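Home | Courses | Week notes | Readings | Contact

Reading time: 2 minutes

Furniture and Interior Materials, Unit 5
Handout: Storage furniture and how we choose its finish
Lecturer: Kenza Slaoui

In the last unit we spoke about the size of a cabinet. Today we speak about its surface. Students often choose the color first and the material later, and I ask you to do it in the opposite order. Color can be changed in many materials, but the way a surface takes scratches, heat and water is mostly decided at the moment of purchase.

Dark finishes need special attention. A black door shows dust and fingerprints more than a light one, and a matt black door can become shiny at the places where the hand always touches it. For this reason many makers put a handle or a finger groove there. Please check also the edges – if the band on the edge has a slightly different black from the door, the eye finds it quickly under daylight.
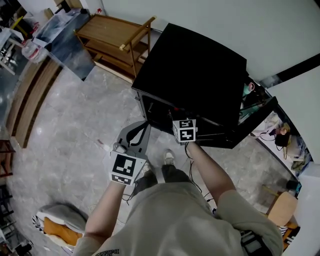

The floor must be in your drawing from the beginning. A large dark piece on a light floor looks heavier than the same piece on a dark floor. With a patterned tile, put one sample of the door flat on the floor and one standing, and look at both in the morning and in the evening. A sample of the size of a playing card is too small for this work.

Measure the free space in front of the cabinet with the doors open. A person needs a place for the feet and also space to bend down to the lowest shelf. In the El Khatib apartment, our case study, the corridor was fine on paper, but with both doors open you could not pass.

Exercise for next time
Read pages 1 to 8 of the Vetwood reader. Then make a finish schedule for the bedroom in the case study. The budget for all storage is 3,730 dollars, with delivery included. Write one sentence to defend each choice. Hicham Chraibi will collect the schedules in room 517 before the class.

Questions about this handout: write to Kenza Slaoui | © 2026 Bulus School of Interiors | Back to top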